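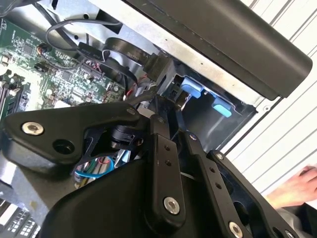 A robotic gripper at an open desktop computer, Rumden equipment hall.

About the Rumden Equipment Planning Office

The Rumden Equipment Planning Office advises technical schools, repair centers and small manufacturers on the purchase of robots and other automated equipment. The Office was set up as a department of the Dralleo Institute and moved to its present building in Rumden when the equipment hall opened. It has a staff of 11.

Our work begins before a supplier is chosen. A client provides a description of the task, the space available and the funds expected for the budget year. The Office then prepares a written plan covering the purchase price, delivery, floor and power requirements, staff training, spare parts and the cost of service after the warranty ends. Plans are written for a five-year period unless the client requests otherwise.

Electronics repair and the taking apart of used computers make up a large share of current requests. Desktop cases differ widely in layout, and cables, drive bays and circuit boards leave limited room for a gripper. Clients considering equipment for this work are asked to send sample units to the hall so that reach and clearance can be reviewed before specifications are issued.

Independence

The Office does not sell equipment and accepts no commission from manufacturers or dealers. Its operating costs are met by the Dralleo Institute and by client fees. Staff members must report any financial interest in a supplier and may not take part in a review that involves that supplier.

Fees and Applications

An initial budget review is charged at $650. A full equipment plan, including one site visit and a comparison of bids, is charged at $3,135. Travel outside the Rumden area is billed separately. Public schools may apply for a reduced fee. Applications for the coming budget year are accepted through the end of August.

Applicants should submit a floor plan, a list of equipment already in use and the name of the person authorized to approve spending. Incomplete applications are held for 19 business days and then returned.

Programs and Partners

The Nuvineck Shared Purchase Program allows member schools to combine orders for grippers, tooling and replacement parts. Each school keeps its own budget and signs its own contract. The Kiều Training Center provides operator courses for clients whose plans include staff training.

The current fee schedule and program rules were adopted on 4/22/23. Copies are available from the front desk on request.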